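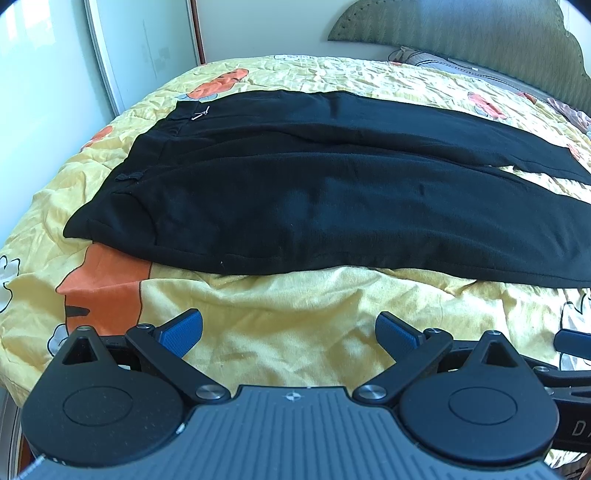
Clatavau se lleva el primero de la serie ante Skosetti

Noviembre de 2023 — Por Remzi Gökçe

Lectura: 2 min

Clatavau ganó anoche 6-2 a Skosetti en el arranque de la serie de la liga regional de béisbol, con un cuarto inning que dejó el partido casi resuelto. Cinco carreras en esa entrada, todas con dos outs.

El abridor visitante había retirado a los nueve primeros bateadores sin apuros. Después, un boleto, un sencillo al derecho y otro boleto. Bases llenas. Öztürkmen, que venía de una racha de 16 turnos sin hit, conectó un doble contra la valla del jardín izquierdo y limpió las almohadillas. El siguiente lanzador tampoco encontró la zona — dos sencillos más y un wild pitch — y el marcador se fue a 5-0.

Skosetti respondió en el sexto con un jonrón de dos carreras de su primera base, largo, por encima del cartel del fondo. Tuvo otra oportunidad en el octavo, con corredores en segunda y tercera y un out, pero un elevado corto y un ponche cerraron la entrada. Clatavau sumó la sexta en la parte baja de ese mismo inning con un fly de sacrificio.

"Nos hacía falta un partido así, veníamos bateando muy poco", dijo Öztürkmen al salir del vestuario. El técnico de Skosetti no quiso hablar del relevo y se limitó a decir que mañana lanza otro. Sin parte médico todavía sobre el receptor visitante, que salió en el séptimo tras un pelotazo en la mano derecha.

Con el triunfo los locales se ponen a un juego de Ratirer, que descansaba, y manteinen el segundo puesto de la tabla. La liga para en invierno y vuelve en febrero, asi que quedan pocas fechas para mover algo arriba.

El segundo juego es mañana a la misma hora, en el mismo campo. Entradas en taquilla desde 50 minutos antes. Si llueve, doble cartelera pasado mañana.

Última actualización: 23:50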